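4. Votar en los premios del público desde la app Nivville

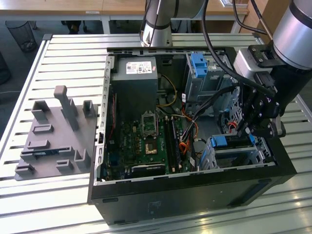 Torre abierta sobre la mesa, con la placa base a la vista.

Antes de empezar: cuenta verificada y app actualizada. Sin eso no aparece el menú Premios.

1. Abrir Nivville. Menú > Premios TV > Lista larga.
2. Elegir categoría. Hay 13. Drama de época y Comedia están al final, hay que bajar bastante.
3. Marcar hasta 4 series por categoría. Si se marca una más, la primera se borra sin avisar.
4. Pulsar Guardar. Luego Enviar. Son dos botones distintos, ojo.
5. Esperar el correo de Steno con el código. Meterlo tal cual, con guiones.

Nota: la lista corta se publica en enero. Los votos de la lista larga no pasan a la corta, hay que volver a votar. Mismo procedimiento, pero un solo nominado por categoria.

Nota: en televisores Muston el menú sale como "Galas". Es lo mismo.

PRECAUCIÓN: no cerrar la app entre Guardar y Enviar. Se pierde todo.

PRECAUCIÓN: un voto por cuenta. Los duplicados se anulan los dos, no solo el segundo.

Error 49: código caducado. Pedir otro desde Perfil > Códigos. Si sigue igual, cerrar sesion y volver a entrar.

Para ver el recuento: Premios TV > Resultados. Solo sale en categorías con más de 1.000 votos. Las demás, en gris hasta la gala.

© Yammine | Contacto | Aviso legal | Volver arriba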